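Holiday let safety checklist, Allidwood Cottage
Inspected Tuesday, May 16, 2023. Next visit due in August.

Smoke alarms, both floors: pass. Hall alarm is slow to sound, replace battery.
Carbon monoxide alarm: pass.
Fire blanket in kitchen: fail. Tabs are tucked behind the cooker hood. Rehang lower.

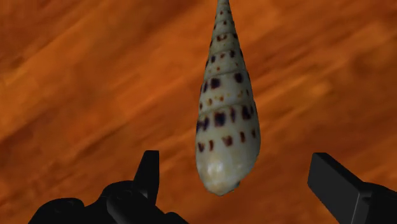

Does the stair gate need to stay fitted when no children are booked?
It can be taken down, but keep it in the understairs cupboard with all its fixings.

Stair rail: fail. 2 screws missing at the top bracket.
Bath mat: pass, worn at one corner.
Hot water at basin: too hot, turn the cylinder down.
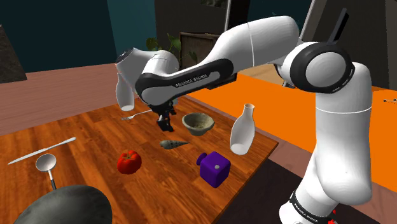 Checklist and comments by L. Tetteh, Skastumano Property Checks

Window restrictors, back bedroom: pass. The left one is stiff and wants oil.
Outside steps: moss on the lower treads. Scrub before the next guests arrive.
Path light: not working at time of visit. Try a new bulb first.
Table and worktops: wipe down, no splinters found.
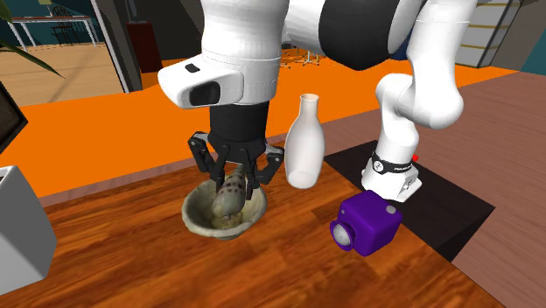 Spotted shell in the round bowl, on the wooden table.

Log burner: glass sound, door rope frayed. Do not light until the rope is replaced.
First aid box: plasters out of date.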